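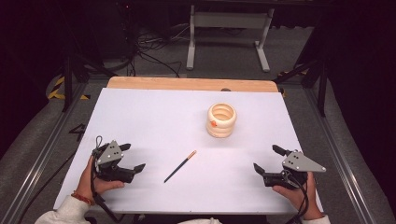
Elaheh Sharifi keeps her pencils standing up. She learned this from her first employer, and she has not changed her mind in the years after. "A pencil that lies on the table will roll under something," she says. "Then you use a pen, and then you are sorry."

I met her in Clondum, where she runs a small shop for paper and desk things together with Halvard Granström. The shop is called Korari. They sell notebooks, rulers, ink, a few lamps, and many pots and cups to put pencils in. When I came in she was moving the pots from one shelf to another, and she continued to do so for the first part of our talk.

I asked her what makes a good pencil pot. She thought for a while before she answered.

"It should be heavy enough at the bottom. When you drop a pencil in, it should not move. And it should be open at the top, quite wide, so you do not have to aim." She likes the ribbed ones best, in cream or another pale colour. The rings are pleasant to hold, she says, and a pale pot shows you when it is time to wash it.

Granström does not agree with her about the ribs. "Dust," he said from behind the counter. "Inside there is also a ridge for every ring, and the pencil dust sits there. I clean them with a bottle brush. She doesn't clean them." Sharifi told him that she cleaned them in August. He did not answer this.

They opened in a room which was before a shoe repair shop, and they paid 1,914 for the shelves and the counter, all second hand. The first year they sold mostly to students. Now many customers are people who work at home and want to make their table nice. Sharifi often gives them the same advice: take everything away, put down one white board or a large sheet of paper, and return only what you used that day.

"Most people return three things," she says. "A pencil, the pot, maybe a cup. The rest can go in a drawer."

And which pencil? She prefers a dark one, navy or black, and thin. She does not like the ones with cartoon animals, although they sell well. Granström sharpens his with a knife and lets them become very short. He showed me one of five centimetres which he still uses for the order book.

I asked if they have plans for a second shop. Skurnow was mentioned, where the rent is lower, but Granström shook his head. First he wants to repair the window. Sharifi had gone back to the shelf, and was turning the pots so that the price labels faced the wall.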